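Trying Out Hand-Held Grippers: Notes for Session 9
Course: Practical Robot Handling, Trurkham
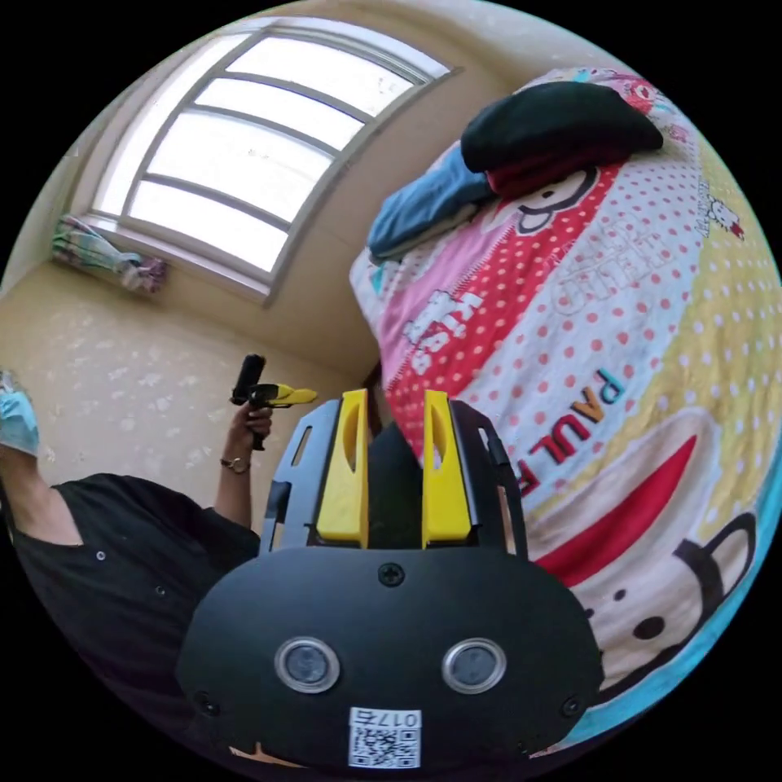 When we compare two grippers, we must first decide what we compare. A gripper is a mechanical part, but in our course it is also the place where the camera sits, and the two can not be judged separately. If the fingers are excellent but the camera does not see them, the recording has little value for training an arm later. In a wide round view such as this one, both yellow fingers stand upright in the middle and the gap between them is open, so you can look through it to the room behind. The straight bars of the window become curves. Please keep this in mind when you estimate distances from the picture, especially near the rim.

1. What we test

We use two finger sets on the same hand-held body. The Bundix set is stiff and flat. The Vanolside set is softer and bends around the object. The controller is the Song in both cases, with the same settings, and you should not change them between the sets.

For each finger set you do 10 grasps per object. The objects are in the tray on your bench: a folded cloth, a spoon, a paper cup, a marker pen and a small box. Write the result directly after each grasp, not at the end of the row. Last year several groups filled in their table from memory and the numbers did not agree with the recordings.

2. How to hold the tool

Hold the handle upright and keep your wrist quiet. Approach the object from above or from one side, but choose one and stay with it for the whole row. Close the fingers slowly. Lift to the height of the tape mark, wait for two breaths, and put the object down again.

A grasp is "good" if the object stays between the fingers until you open them. It is "weak" if the object turns or slides but does not fall. Everything else is "failed". Do not repeat a failed grasp to get a better number - the failed ones are the most useful for the discussion.

3. What to look at in the recording

The full set from the previous group has 1,772 frames, and you do not need to look at all of them. Take the 108 frames in the folder "closing" and answer for each object:

Are both fingertips visible at the moment of contact?
Does the object hide the gap before the fingers touch it?
Is the object still sharp enough to recognize when it is far from the center?
Is there strong light from a window, and does it make the edge of the finger difficult to find?

The last point was a surprise for me when I prepared the material. I expected trouble with dark objects, but the thin bright ones in front of daylight were much harder. Yellow fingers helped in most cases, although against a colorful background they help less than one would think.

4. Cloth

Cloth needs its own remark. With the stiff fingers you can pinch one layer or several, and from the camera you often can not tell which. Mark these cases with a "c" in the last column. We will come back to them in Session 10 when we add the arm.

5. To hand in

One table per finger set, and half a page of text on which set you would choose for the spoon and which for the cloth. Use the same file name as for the previous task. The folder closes at 6 p.m.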